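About Zoreck

Zoreck is a small tableware shop that sells cups, the racks you put the cups on, and a short list of other things that live near a sink. We started with one shelf in the back of a frame store on Hughes Street. The frame store has since closed and we have the whole room, including a great many hooks we have never found a use for.

The name came with the sign. A new sign was $99 and the old one was already screwed to the wall, so we became Zoreck, and we answer to it now.

What we sell

Mostly cups. Plastic ones, in colors our first customers described as "Easter" and our current customers describe as "calming." The colors haven't changed. Our everyday line is called Zindura, a word picked by vote after 11 worse ones, and it is meant for patios, kids, dorm rooms and adults who have stopped trusting themselves with glass.

We also sell wooden racks, which began as something to hold the cups up in the window. People kept asking to buy the rack and leave the cups. We took that personally for a season, then put a price tag on it.

How we choose things

Everything we carry spends time on the big table first. We cover the top with brown paper, partly to save the table and partly so we can write on it. Then we put the cups on a rack, take them off, put them back, and argue. A rack that needs two hands and a plan doesn't make it into the shop. Neither does a cup that rolls off the minute someone shuts a door – we have a door that settles this question very quickly.

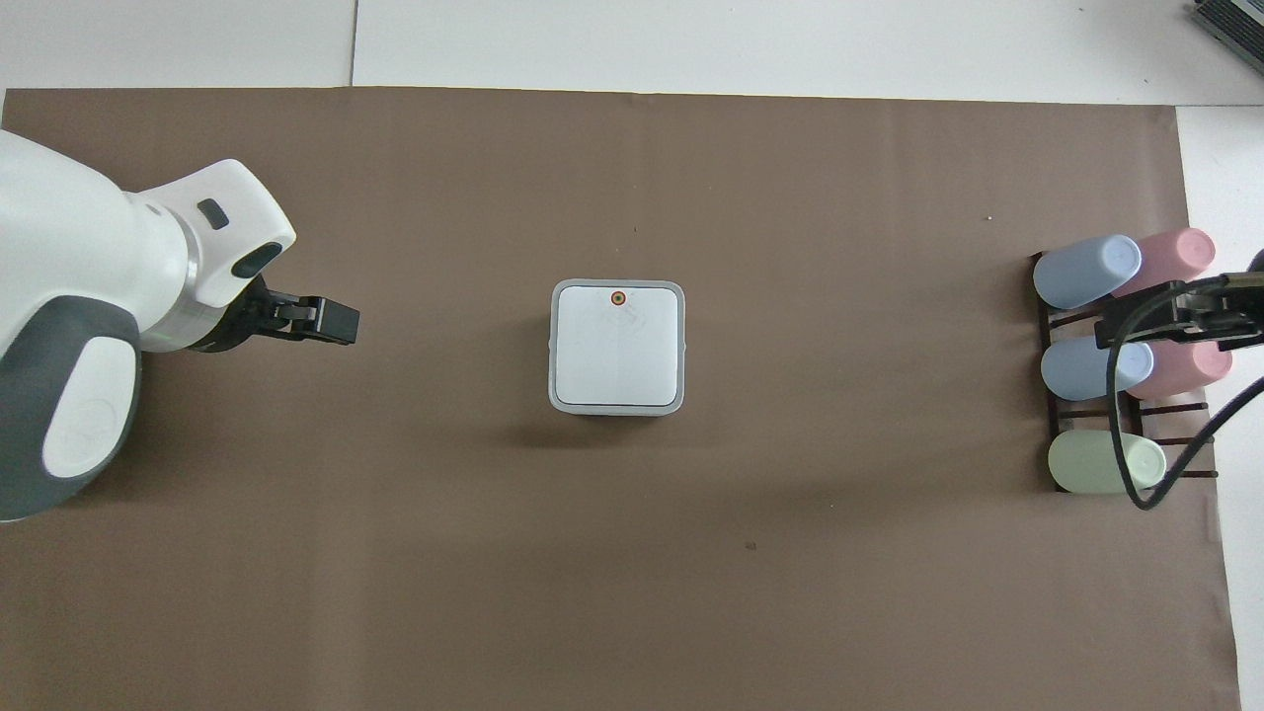 Pastel cups on a dark slatted rack, big table, brown paper down.

Samples stay on trial for 7 weeks. It used to be two, but we found that we like almost anything for two weeks.

Where we are

The shop is on Hughes Street in Wesen, next to the laundromat and across from the bank with the wrong clock. We open at 10 in the morning and close at 6, except in January, when we close at 4 and go home to use our own dishes. Parking is behind the building. There are 3 spaces and one of them is mostly a tree.

Ordering and returns

You can order by phone or at the counter. We ship racks flat in a box and cups in stacks, and we include a card with assembly directions for the rack. If something shows up cracked, keep it and tell us, and we'll send another. If you just don't like the color, bring it back within the month and swap it for one of the others. Pink goes fastest, so call ahead.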